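Regional carrier Lindcombe Air says it will return to growth with a plan to lease 50 turboprops, a number that would more than double its fleet and that the airline has so far backed with very little paper.

The company announced in February that it had signed a letter of intent with the leasing firm Byun for the aircraft, with the first two due to arrive before the winter schedule begins. Letters of intent are not binding. Lindcombe did not say how many of the planes it is obliged to take, what it will pay for them, or what happens if it changes its mind.

It has changed its mind before. An earlier plan to base jets at Camedbridge was announced with a ribbon and a brass band, then trimmed twice and dropped without a press release. The hangar put up for those jets is now leased to a parcel company.

Chief executive Miłosz Kozłowski told reporters that this time was different. "We have the routes, we have the crews coming through and we have a partner who believes in us," he said. Asked whether the partner had set any financial conditions, he said the talks were private and moved on to the new cabin colors.

The crews may be the harder part. The airline says it will hire 1304 people to fly, staff and maintain the larger fleet, most of them based at Camedbridge and at Bollodside, where it currently runs a handful of daily flights. It gave no timetable for the hiring. Its own careers page listed far fewer openings on the morning of the announcement, and several of those were for seasonal ramp work.

Babita Nigam, an independent aviation analyst who has followed the carrier since it began flying, said the order looked more like a bid for attention from lenders than a fleet plan.

"You don't go looking for 50 aircraft when you can't fill the ones you have," she said. "Show me the deposit and I'll take it seriously. Until then it's a letter."

Lindcombe does not publish load figures by route. It said passenger numbers were "encouraging" and pointed to strong demand on its weekend flights. It declined to give weekday numbers.

Byun confirmed in a two-line statement that it was "in discussions with a number of operators, including Lindcombe." The statement did not use the word order, and it did not mention 50 of anything.

Airport managers at Bollodside were warmer. The airport has been promised a new maintenance base and says the work could bring the terminal back to life after several thin years. It is also being asked to waive landing fees for the first stretch of the expansion - a detail left out of the airline's announcement and found in papers for the airport's next board meeting. The same papers put the cost of widening the apron at $3000 per parking stand for survey work alone, with the construction bill still to be worked out.
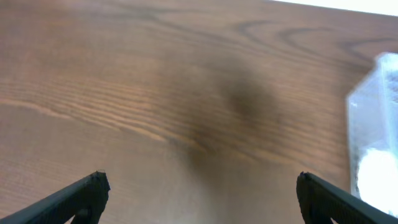
Wood grain on a tabletop.

Kozłowski said the fee waiver was normal practice and that every airport in the region had offered one at some point. Camedbridge said it had not been asked for one this year and would not comment on past deals.

The board at Bollodside is expected to discuss the waiver behind closed doors. Members have been told that the airline wants an answer before it signs a final contract with Byun, which puts the airport in the position of paying for planes that have not been ordered.

Lindcombe said further details, including the first routes for the new aircraft, would follow "in due course." It used the same words about the jets.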